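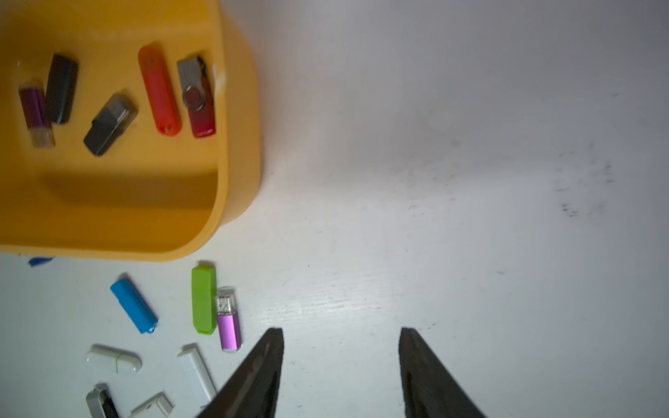 4. Materials: The Loose Drive Collection

4.1 Why small storage is worth studying

Most writing on household and office clutter looks at big things: closets, garages, shelves of paper. We wanted to look at something you can lose in a coat pocket. USB flash drives turned out to be a wonderful subject. They are tiny, they nearly all do the same job, and yet they come in a surprising range of shapes. A person sorting them has very little to go on except color, cap, cover and whatever is printed on the side. Few other office items ask so much of the eye for so little weight in the hand!

The drives used in this study came from the lost-property drawer at the Rarkinholm reading room, where Oddur Sveinbjörnsson had been setting them aside for years. All files were wiped before the drives were handed over, and we did not try to trace owners. What we kept was the thing itself — the plastic, the metal, the scratches.

4.2 Body types

We grouped the collection by how the connector is protected, a scheme that Gebremedhin Gebretsadik first tried out on a smaller set from the Junby office. The three groups are capped, swivel and bare. Capped drives have a separate cover that pulls off. The dark gray drive with the smoky see-through cap, near the middle of the bin at the opening of this section, belongs in this group. Swivel drives have a metal cover that turns on a round pivot, like the dark red one in the same bin. Bare drives leave the connector open, and the purple one at the far left shows how easy these are to spot, with silver metal against a strong body color.

Lanyard loops cut across all three groups. We had expected to find them mostly on older drives, but they appeared on old and new alike, and sorters liked them. Several people told us that a loop gave them "a top and a bottom," which helped them lay drives out neatly. The long red-orange drive and the bright blue one each have a loop at one end, and both were quick favorites.

4.3 Color as a first cue

Color did most of the work in the early minutes of every session. People reached for lime green before white, and for red before gray. Purple was the happy exception, because more than one purple drive was in play and sorters had to slow down and compare them. One drive, white with a thin green band around the middle, caused cheerful disagreement — was it a white drive or a green one? We let each sorter decide and noted the choice.

4.4 Layout of the sorting surface

Drives were sorted on a plain white tabletop, chosen so that no body color would blend into it. The yellow tray served as the "keep" container, and anything left on the table was still open to discussion. The walls carry a violet-patterned paper. We worried that all those purple flowers would pull attention away from the purple drives, but in our Sunday trials it made no difference that we could measure. Figure 1 gives the wider view of the table, with the tray in use and a small cluster of drives still out on the surface.

Figure 1. The sorting table and yellow tray, with violet wallpaper on the surrounding walls. 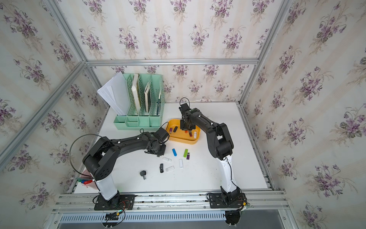
4.5 Session procedure

Each session lasted 13 minutes. At the start, the drives were tipped out and mixed by hand, and the tray was moved to a new spot so that sorters could not rely on habit. They were free to pick up, turn over and put back any drive as often as they liked. We recorded 700 placements during the main study and another 983 in the follow-up, where the only change was that sorters had to name a reason aloud before putting a drive in the tray. Those spoken reasons are a delight to read, and they form the basis of Section 5.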